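Premik Household Storage Project: Second Progress Report to the Kuvov Fund

Submitted by Nesrin Keskin, project lead, 21 October 2020
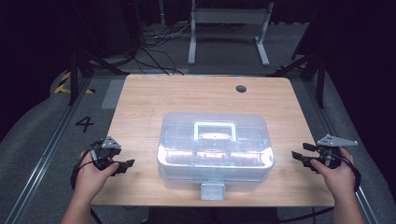 The second period of the grant was given over to choosing a standard container for small household items and to agreeing how it should be packed, closed and carried. The Fund will recall that the first report left the choice between open trays and lidded boxes unresolved. Following the February review, the project settled on lidded boxes with a carry handle and internal dividers.

Work completed

The compartment box with a clear lid, a folding handle and a front latch has been adopted as the standard for sewing supplies, first-aid items and small stationery. A total of 259 boxes have been ordered through Jatberg, and 51 have been delivered to the Premik store. The frosted body was preferred to a solid colour, as residents can make out the dividers without opening the lid.

The packing guide has been revised. It now asks that the handle be laid flat before boxes are stacked and that the latch be checked before a box is lifted. Muammer Aydoğan has rewritten the section on labelling, which several households had found hard to follow — the earlier wording did not say clearly whether the label belonged on the lid or on the side. It belongs on the side.

Matters outstanding

The remaining boxes have not yet been dispatched, and Jatberg has not confirmed a delivery date. Should the delay continue, we propose to supply the larger households first and to ask the others to keep their existing trays for the time being.

A small number of households have asked for a deeper box for wool and fabric. This was not part of the original proposal, and no commitment has been given.

Expenditure

Spending on containers and labels in the period came to 712 pounds, within the sum approved. Printing of the revised guide will be charged to the next period.

Next period

We intend to complete distribution, issue the printed guide and visit the participating households to record how the compartments are being used. The Fund's agreement is requested to carry the unspent printing allowance forward.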